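The Cubby Shelf, So Far

Friday, September 18, 2026

Several of you asked for photos of the new shelf after I went on and on about it last time, so I'm putting them up with my usual rambling in between. It's the white one with the open cubbies, the Kodikara, and it lives in the small bedroom with the tiled floor. I bought it secondhand in Clakness from a very patient man called Sudheer Shenoy, who had taken it apart, bagged up all the screws and written on every board with a pencil. I have never bought anything from anybody that organized! I left his pencil marks on for a week before I could bring myself to rub them off.

If you're new, the background is that I used to have a chest of drawers in that room and I hated it. Everything went in and nothing came out. I found batteries in there from two phones ago, and three tape measures, all of which I'd replaced at least once thinking they were lost. So the rule for this room is open storage only, no doors and no drawers, and if I can't stand the sight of a thing it has to live somewhere else (or leave).

I'm starting with very little on it. A plastic cup, the round red and white container, a few small odds and ends down at the bottom, and then a lot of bare white board that I'm trying to leave alone. It's hard. I walk past with a mug in my hand and my arm just wants to put it down on there.
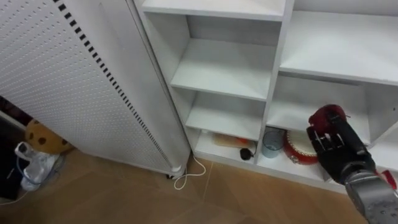

The plan for the low cubbies is small stuff I reach for a lot, and I know everybody says to put small stuff at eye level, but I do most of my sorting sitting on the floor. Down low is where my hands are. I tried it the other way for a few days and kept standing up and sitting down again like I was at an exercise class.

What I haven't settled is whether to keep little things loose or give them something to sit in. My friend Dexter Galang is a tray person. He has trays inside trays. I visited him with the idea of copying his whole system and came home with a headache and one tray, and it's now holding onions in the kitchen. I think loose is fine as long as there's only one row, nothing hiding behind anything else. As soon as there's a second row, the back row stops existing for me.

A bit about the size of the cubbies, for anyone shopping for one of these. They aren't all the same. I thought that would bother me and it has been the best part, to be truthful with you. The bigger openings can take an awkward thing like a mixing bowl or a folded blanket, and a short one makes a small thing look like it belongs there. The old one at my sister's house is all one size and half of each hole is just air.

Putting it together took a whole afternoon, mostly my fault. I built one of the side boards in upside down, didn't see it until the last shelf wouldn't line up, and had to go all the way back to the start. The instructions were long gone, so I was working from Sudheer's pencil notes and a cup of tea. I'd advise a rubber mallet and a second person. I had the mallet.

I also gave it a proper wash before anything went on it: warm water with a drop of dish soap, a cloth wrung out until it was hardly damp, then a dry towel straight after. There was one sticky ring on the board that I went at with cooking oil on a paper towel, left for a few minutes, and wiped off. Gone! Then soap again to get rid of the oil.

Now the top, my favorite bit. I have fruit up there, a green apple and a red one and something yellow to keep them company, and I like having a few bright colors against all that white. There's a pink bowl in one of the upper cubbies as well. I've moved that bowl more times than I want to admit and it always ends up looking right in whatever hole it's in. The orange thing on the little wooden board is down low on the left and it's staying put for now.

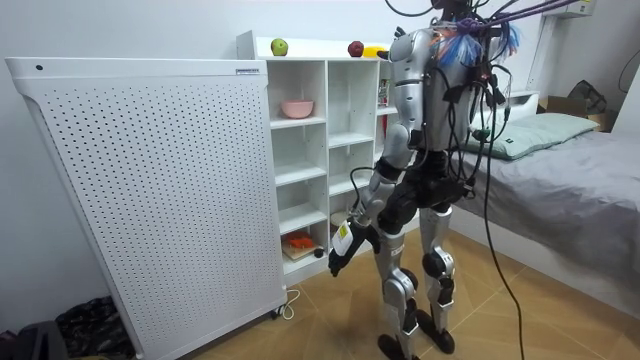

How do you stop an open shelf from filling up again once it's been cleared?

Pick the cubbies that are going to stay bare before you put anything back, and treat them as taken. When something new comes in, it has to swap with a thing that's already on the shelf. A quick look once a week catches whatever has been set down in passing, and if an item has no clear place by the second week, move it to another room or give it away.

I'm doing my look on Sunday evenings, with the radio on. It takes hardly any time when there's so little to look at, and I get to feel smug about it until Monday.

A couple of you also wanted to know about anchoring. Please do it, even with a low one, and even more so if you have kids or a cat who thinks of himself as a mountaineer. I used a bracket kit from Forkby, the hardware place on Toradier Road, and the woman at the counter talked me out of the fancy one and into the plain one. You want to find out what your wall is made of before you go, and I say that as someone who had to drive home, knock on a wall, and drive back.

Things still on my list: felt pads for underneath, so I can shift it on the tile to sweep without that awful squeal. A basket for cables, if I can find one that isn't ugly. And some thought about what to do when the weather turns, as I'd like a couple of the bigger cubbies for hats and scarves by November and I'm already feeling protective of the space.

More photos when I've made up my mind about the trays. Dexter, I know you're reading, and no, I'm not ready to talk about label makers.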